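Teaching a robot arm to pick up a spoon, the slow way

Friday night, headphones on, tea going cold, and I'm steering a gripper around a simulator again. 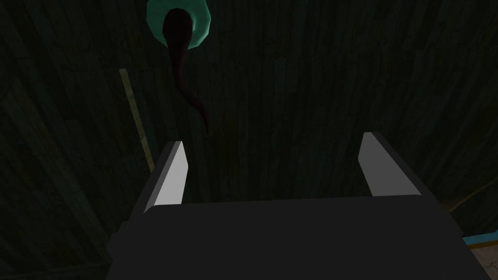 The view from the gripper, looking out at the teal dish and the dark spoon-shaped thing lying across it.

So, an update on the Mokus project! Last time I wrote about getting the controller to talk to the simulator at all. Now I'm on to the part I was looking forward to, which is doing the task myself over and over so the model has something to copy. The goal is 100 good demos before the end of February. I drive the arm with a secondhand Astico controller (two sticks, two triggers, one of them squeaks) and everything I do gets saved, every wobble included.

I picked the gripper view for most of my driving and I go back and forth on it. It's great for lining up the fingers. Those pale pads really stand out, and I find myself steering by them the way you steer a shopping cart by its front corners. But the handle is dark red-brown, the planks are nearly black, and on my old monitor the two just melt together. I've closed the gripper on plain air more times than I want to admit. The teal helps a lot, so I aim for that first and then hunt for the handle.

My first batch was pretty bad. I was driving like a nervous teenager, stop, start, tiny nudge, stop, and when I trained on it the arm did exactly the same thing, pauses and all! I threw out the lot. Second time around I gave myself 90 seconds per try and made myself keep moving, even if the path was a little ugly. Much better. The arm still comes in too high, but it comes in smoothly.

A reader from Zundthorpe asked if I use the Kaewsai scripts for trimming the recordings. I do, with 2 changes: I cut the dead time at the start, and I cap each one at 2000 steps so a long fumble doesn't swamp the good ones.

Next up I want to try brighter lighting in the scene and see if my hit rate goes up before the model's does. I'll post the settings file once I've cleaned up my comments in it, some of them were written very late at night.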